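The old project type nobody wanted to delete

When our team moved to a new version of the code editor, we expected a quiet week. The first build on Tuesday stopped with 314 errors, and almost all of them came from one small reporting module called Lerov.

Lerov was written for an older framework. It still worked on the server, and the sales people at Stonby used it every morning. But the new editor could not open its project file at all. The wizard that created such projects was gone, and the documentation page for it gave only a short note about "earlier releases."

We had two choices. The first was to keep one computer with the old editor, only for this module. The second was to write the project file again by hand, in the new format, and to move the database layer with it.
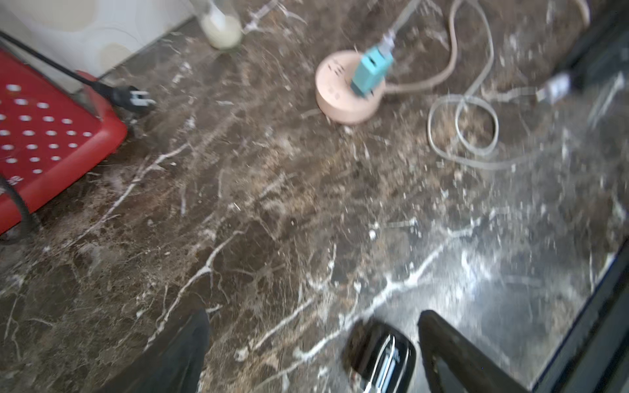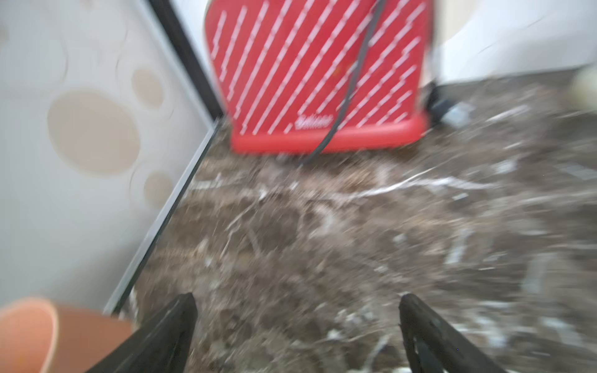
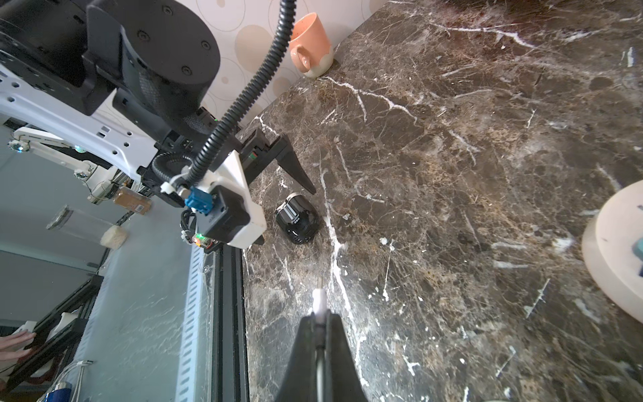 Waweru wrote to us that keeping the old computer is the cheaper way, at least for the first year, and that their own team did it with three modules before they rewrote any of them. The danger, in the same letter, is that updates stop and people forget the password.

We chose to write the file again. It took 10 days, and four of them went to a single package, Tumel, which asked for a library version that conflicted with everything else. In the end we removed the package and wrote the date functions ourselves - a boring job, but the code is shorter now.

My advice is to begin with an empty project and add the source files in small groups. Build after each group. We tried first to convert everything with a tool, and the result did compile, but the service returned empty answers and gave no message in the log. Finding the missing setting took a whole afternoon.

The old project file is still in our repository, in a separate branch.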